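Technicien ou technicienne en métrologie dimensionnelle – CDI, temps plein

Référence de l'offre mise à jour le 26 août 2020

Drornley exploite un laboratoire d'étalonnage dimensionnel au service d'ateliers de mécanique et de fabricants d'outillage. Le laboratoire traite 3 000 instruments par an : pieds à coulisse, micromètres, comparateurs, bagues et tampons lisses, jauges filetées, cales étalons. Le poste est rattaché au responsable technique, Uwe Tiedemann.

Missions

Réception et identification des instruments, contrôle de l'état apparent, nettoyage et mise en température avant mesure.
Étalonnage selon les procédures internes, sur banc horizontal et par comparaison mécanique.
Calcul des incertitudes à partir des bilans existants et mise à jour de ces bilans en cas de changement d'étalon.
Rédaction des certificats et des constats de vérification, transmission au signataire.
Suivi des étalons de travail, y compris la préparation des envois pour raccordement externe.
Participation aux comparaisons interlaboratoires. La prochaine est prévue en février et porte sur les bagues lisses.

La gestion du parc et l'édition des certificats se font dans le logiciel Steta. Une connaissance préalable de l'outil n'est pas demandée, la formation est assurée en interne par Zamfira Munteanu. Les tableurs de calcul sont validés et verrouillés ; toute modification passe par une demande écrite.

Profil

Formation de niveau bac + 2 en mesures physiques, génie mécanique ou équivalent. Une première expérience en laboratoire ou en salle de contrôle est souhaitée – les candidatures de débutants sont examinées si le stage de fin d'études portait sur la mesure. Lecture de plan et tolérancement géométrique indispensables. Anglais technique écrit. La connaissance de la norme ISO/IEC 17025 est un plus.

Le travail en salle climatisée à 20 °C est permanent. Le port de charges reste occasionnel.

Conditions

Contrat à durée indéterminée, statut technicien, période d'essai de deux mois. Horaires de journée avec plage variable le matin. Treizième mois, mutuelle, titres-restaurant. Déplacements chez les clients limités à 18 jours par an, frais pris en charge, véhicule de service fourni.

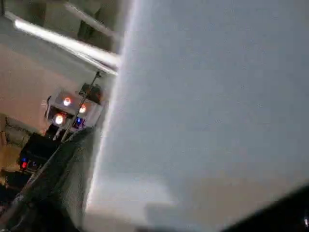
Candidature

Le dossier comprend un curriculum vitæ, une lettre d'une page et la copie du dernier diplôme. Il est adressé à Sioned Gwynne, service du personnel, en rappelant l'intitulé du poste. Les dossiers incomplets ne sont pas relancés.

Les candidats retenus passent un entretien, suivi d'un essai pratique de 30 minutes : mesure d'une bague lisse, relevé des valeurs, expression du résultat avec son incertitude. Le matériel est fourni, la calculatrice personnelle est admise. Une réponse écrite est envoyée à chaque candidat reçu.

Prise de poste dès que possible, selon préavis.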